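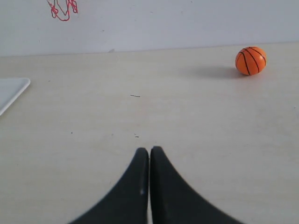
Volta e meia me perguntam se já dá para deixar a arrumação da casa por conta de um robô. Eu adoraria! Mas guardar brinquedo continua sendo serviço nosso, e a parte difícil é a bolinha, que rola com qualquer toque torto. Minha dica é deixar a mesa livre e baixar a garra bem devagar, com os dedos abertos, sem empurrar.

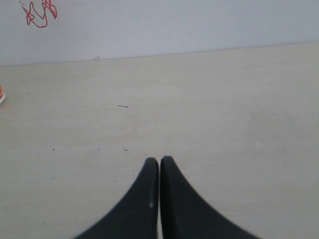
Garra quase fechada e rabisco vermelho na parede

Rabisco na parede, então, nem pensar: para isso ainda uso pano úmido e paciência (teste antes num cantinho). Aspirar o chão as máquinas já fazem bem, tirar o pó de prateleira ainda não.
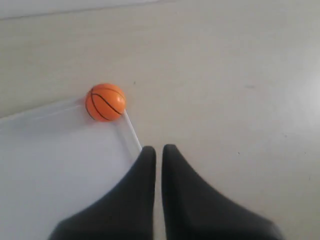 Uma leitora do Bitilmont escreveu que só compra um desses quando ele souber dobrar lençol de elástico, e que até lá os 2000 reais ficam na poupança. Eu começaria pelas meias, viu?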